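Skript zu Einheit 5: Feste in der Diaspora – Programm, Publikum, Küche

Begleitmaterial zum Seminar »Kulturarbeit in Vereinen«. Wer in der letzten Sitzung gefehlt hat, liest bitte zuerst das Skript zu Einheit 4, sonst bleibt der Abschnitt über die Saalmiete rätselhaft.

## 1. Worum es geht

Ein Heimatfest außerhalb der Heimat ist eine eigene Gattung. Es wird gern behandelt wie eine verkleinerte Kopie des Originals, mit weniger Leuten und schlechterem Wetter. Für die Planung ist das fatal. Wer in Kassel ein rumänisches Frühlingsfest ausrichtet, hat es mit drei Gruppen zu tun:

- den Älteren, die wissen, wie es früher war, und das auch sagen,
- den hier Aufgewachsenen, die wegen der Großeltern kommen und wegen des Essens bleiben,
- den Nachbarn, die ein Plakat gesehen haben und höflich fragen, ob man sich anmelden muss.

Ein Programm, das allen drei Gruppen gleich gut gefällt, ist mir in meiner Laufbahn noch nicht begegnet. Ziel ist eine faire Verteilung der Langeweile.

## 2. Fallbeispiel: das Märzchenfest des Vereins Vamari

Ruxandra Moldovan hat uns die Unterlagen überlassen, einschließlich der peinlichen. Der Verein hat 556 Mitglieder in der Kartei; wie viele davon noch in der Stadt wohnen, weiß die Kartei nicht. Das Budget lag bei 3000 Euro, die Vorbereitung begann im Februar, also zu spät.

Der ursprüngliche Ablauf:

| Uhrzeit | Programmpunkt |
|---|---|
| 14.00 | Begrüßung |
| 14.10 | Grußworte |
| 15.30 | Kindertanzgruppe |
| 16.00 | Essen |
| 17.30 | Live-Musik (Duo Cladel) |
| 19.00 | offenes Ende |

Man beachte die achtzig Minuten Grußworte. Sieben Personen waren angefragt, alle hatten zugesagt, keine hatte eine Zeitvorgabe bekommen. Die Kindertanzgruppe stand derweil in Tracht im Flur.

**Merksatz:** Grußworte dehnen sich aus, bis das Essen kalt ist.

## 3. Das Essen

In Festprogrammen steht es als Zeile zwischen zwei Auftritten, in den Köpfen der Gäste steht es oben. Zwei Modelle haben sich gehalten:

1. **Mitbringbuffet.** Billig, herzlich, unkalkulierbar. Ohne Liste gibt es viermal denselben Kartoffelsalat.
2. **Caterer.** Kalkulierbar und regelmäßig Anlass für Vergleiche mit der eigenen Mutter, die der Caterer verliert.

Nkrumah Arthur beschreibt in seinem Bericht über das Erntefest der Gruppe Kaijage eine Mischform: Das Hauptgericht wird bestellt, Beilagen und Kuchen kommen aus den Familien. Der Streit verlagert sich damit auf die Beilagen und bleibt beherrschbar. Allergene müssen trotzdem ausgezeichnet werden. »Da ist alles drin« gilt nicht als Auszeichnung.

## 4. Einladung und Sprache

Zweisprachig einladen – und zwar beide Sprachen vollständig. Häufigster Fehler: Die deutsche Fassung nennt Ort und Uhrzeit, die andere enthält die Poesie. Beim Kulturhaus Zevero stand der Eintrittspreis ausschließlich in der Fassung, die an der Kasse niemand gelesen hatte.

Auf jede Einladung gehören Adresse, Beginn *und* Ende, Preis, Kinderregelung und eine Telefonnummer, unter der jemand abhebt.

## 5. Aufgaben bis zur nächsten Sitzung

- Überarbeiten Sie den Ablauf aus Abschnitt 2. Keines der Grußworte darf gestrichen werden – Sie leben noch länger mit diesen Leuten.
- Entwerfen Sie eine zweisprachige Einladung, eine Seite. Sprachen nach Wahl, sofern ich eine davon lesen kann.
- Lesen Sie den Bericht von Arthur, vor allem den Teil über die Beilagen.

Abgabe wie immer auf Papier in mein Fach, bis 12 Uhr. In Einheit 6 geht es um Versicherungen und Lärmschutz; bringen Sie Kaffee mit.
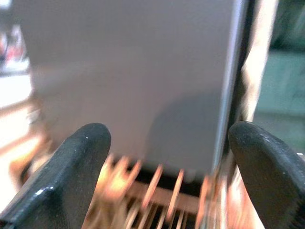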